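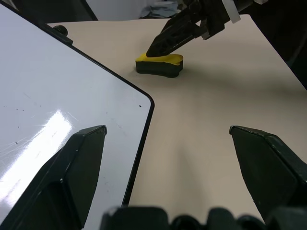 How to write a first investor update

Once the money from a seed round has landed, your investors will want regular news. A short monthly email is enough. Plan on 30 minutes once you have the template set up.

Before you start

You need your bank balance at month end, last month's spending, and your sales figures. If your bookkeeper closes the month late, ask for a draft. Moodley, which sells scheduling software to dental offices, sends its update on the 14th so that the numbers are settled.

Step 1: Open with the summary

Write 4 lines at most. Say how the month went and name the biggest change. If you missed a target, put it here.

Step 2: Give the numbers

Use the same figures in the same order every month:

Cash in the bank
Net burn
Runway in months
Revenue, with last month's figure next to it
Headcount

To get runway, divide cash by average net burn over the last three months. Leave out money that has been promised but not received.

Step 3: Report on product and customers

Keep this to one paragraph each. Name new customers only if the contract is signed and they have agreed to be named. Akihiko Kudo of Bestotetti keeps a running note during the month and cuts it down to 2 paragraphs before sending.

Step 4: Ask for something specific

"Intros welcome" rarely gets a reply. Write the job title, the kind of company and the reason for the call. Two requests per update is plenty.

Step 5: Check the list and send

Put recipients in BCC, or use a mailing tool. Check your shareholder agreement for information rights, as some investors may be owed formal quarterly accounts as well. The email does not replace those.

Save each update as a PDF in the folder you will use as a data room. New investors often ask for the past year's updates.

Template by Léonie Fleury. Last revised in April.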